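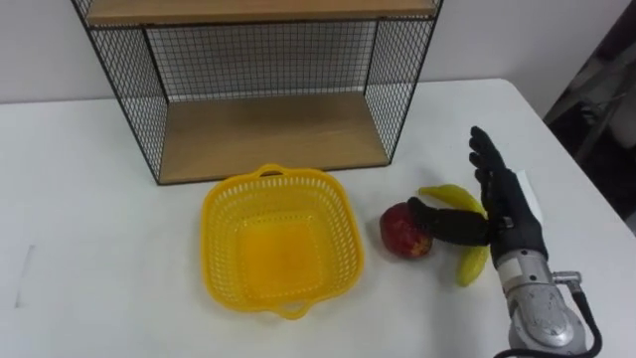 Mesh shelf racking on desktops — load and levelling

glenfold
Posted 1 August 2020

I am trying to settle on a small desktop shelf for a sorting bench and would like opinions on the wire mesh type before I order several more. The unit on trial is black wire mesh on thin rod, with two pale wood boards, the lower one lying flat on the table and forming the base. It stands at the back of a white table with a yellow perforated basket in front of it, left of centre, and the plan is that mixed small parts arrive in the basket, get sorted on the table, and go up on to the boards in tubs. The unit was sold by Ukier as a kitchen shelf. The product sheet gives no load figure for the upper board, only for the unit as a whole, which I do not find helpful.

Questions:

1. Does the upper board on this type sag over time, and if so, across the width or at the front lip?
2. Does the mesh hold the sides square, or is it only there to stop things falling out?
3. Is there any sense in fixing the unit to the wall?

The tubs will be full of screws and brass inserts, so the weight is not trivial for the footprint.

tarnside_b
Sag will be across the width. The board is supported at the ends and, depending on the maker, along the back. The front edge is the free one and it will go first in the middle. I had a similar thing from Nalteck in a stationery cupboard and the front edge dropped visibly under reams of paper. Paper is heavy and people forget this.

As to the mesh, it depends on whether it is welded to the edge rod at every wire or only at every third or fourth. Look closely at the side panel. If every wire is welded, it acts as bracing. If not, it is a fence.

ottoline44
Don't fix it to the wall. If the base board lies flat on the table then all the load goes straight into the table, and a wall fixing adds nothing except holes. Put a strip of thin rubber under the base and leave it.

glenfold
The sides look welded at every wire, though I have only checked the left one. There is some splay in it. The bottom front corner stands further out than I would expect and I can't tell if it is meant to.

tarnside_b
Check that before loading it. Measure the gap between the side panels at the front, top and bottom. If the two differ then either the panel is bent or the screws on that side have been put in tight before the others. These are nearly always assembled wrong the first time. Slacken everything, push it square against something you trust, tighten in turn.

pell_road
I disagree with ottoline44 on the wall. The load path is fine, the trouble is tipping. A shelf of that shape is shallow from front to back, and if the heavy tubs go on the upper board and someone pulls one forward by the lip, the whole unit comes with it. A single cable tie from the back mesh to a screw eye is enough. It costs next to nothing.

ottoline44
Put the heavy tubs on the bottom, then.

pell_road
People never do. The bottom board is the one you have to bend to see into, so everything in regular use ends up on top.

ottoline44
It is on a table. Nobody is bending to see into it.

pell_road
Sitting down, fair enough. Standing at a table of normal height with the upper board in the way, you do have to stoop. I work at one.

haverlock
On the basket. I would change that before worrying about the shelf. A perforated basket is wrong for small parts. The slots in mine pass an M3 screw lengthways without touching the sides, and anything with a countersunk head gets its thread through and hangs there. You spend more time picking them out of the walls than sorting.

glenfold
The floor of this one is solid, it is only the sides that are perforated. So far it has been used for bagged parts. I take the point for loose ones.

haverlock
Solid floor is better. The moment you tilt it to tip the parts out, though, they go to the wall. Line it, or use a tray. Whitelaw do a shallow polypropylene tray with a pouring corner that I have used for years. It is dull and it works.

The handles on those baskets are also weak. If they are the little loop sort on the rim, one front and one back, they are for lifting an empty basket down off a shelf. I have snapped two. Carry it from underneath.

ottoline44
I have had the same basket in green for dusters since before I moved house and the handles are fine.

haverlock
Dusters.

ottoline44
Yes, well.

cobble_end
For what it is worth I did some measuring on this subject when we fitted out the repair room at Jandham. We had mesh units with softwood boards, which may or may not be what you have. I put a straight edge across the front lip of the upper board, unloaded, then loaded it with boxes of fixings, and went back in September of the same year. The deflection had roughly doubled with no change in the load. That is creep. Wood does it, chipboard does it a great deal more. Anyone who gives a static figure for a shelf and leaves it at that has not measured one twice.

The cure is a stiffening strip under the front lip. I used aluminium angle, drilled at 100 mm centres, with short screws so that they did not come through. It took less than an hour for the lot and I have not had to look at them again.

tarnside_b
100 mm is very close spacing for a board that size. Half as many screws would do the same job.

cobble_end
It would. I had the drill jig set at 100 from something else.

glenfold
Useful, thank you. Would the strip go on the front face of the lip or underneath? I would sooner not lose height, as the tubs are 80 mm tall and need finger room above.

cobble_end
Underneath, tight to the front edge. You lose the thickness of the angle's leg and no more if you turn the other leg up against the front face. It does hide the wood, if that matters to you.

glenfold
It doesn't.

pell_road
A further point in favour of turning the leg up: let it stand a few millimetres proud of the board and it makes a stop. Tubs can't then creep off the front when the bench gets knocked. I would put the same on the base board.

tarnside_b
Not on the base board. You want to be able to sweep that clear with a brush straight on to the table. A lip on the bottom fills with swarf and dust and you will be at it with a toothpick.

pell_road
There shouldn't be swarf on a sorting bench.

tarnside_b
There is always swarf.

rushby_lane
Coming at this from the housekeeping side. Has anyone found a good way to clean the mesh? Ours is the fine square kind and it collects lint at every crossing. A cloth drags and leaves more behind than it takes off. Vacuum with the brush head gets most of it but not the corners by the rods.

cobble_end
Take the boards out and put the frame under a shower. Dry it properly. Powder coat is fine with water as long as it is not chipped, and where it is chipped it will rust from the cut ends of the wires.

haverlock
Compressed air, outdoors.

rushby_lane
No compressor. Shower it is.

ottoline44
A dry paintbrush, once a week. If you do it weekly you will never need the shower.

tarnside_b
To return to the original question, I would want to know the table too. If the top is a thin laminate on honeycomb, a base board lying flat is a good thing, as it spreads the weight, and I would choose it over a unit on four feet every time. Four feet on a honeycomb top will leave four dents.

glenfold
White top, matt, I don't know the core. It sounds hollow when rapped in the middle and solid at the edges. There is one faint grey mark towards the left that I had put down to something being dragged, and it is not a dent as far as I can feel.

tarnside_b
Hollow in the middle is honeycomb. Keep the shelf as near the back edge as you can, over the solid part, and do not be tempted to bring it forward for reach. A melamine sponge will shift the grey mark but will also leave a shiny patch on a matt top, so try it first where the shelf will cover it.

pell_road
And then put the cable tie on, if it is at the back anyway.

ottoline44
I still say no holes.

pell_road
One hole.

glenfold
I will measure the side panels, fit the angle under the upper board only, and put rubber under the base. The cable tie I will decide on when I have the tubs loaded and can see how readily it tips. If the order goes ahead it will be for 9 units, so I would like to get the assembly sequence right on this one. cobble_end, what gauge was the angle?

cobble_end
I would have to look. It was whatever was in the rack. Thin enough to cut with a junior hacksaw, thick enough that I couldn't bend it over my knee.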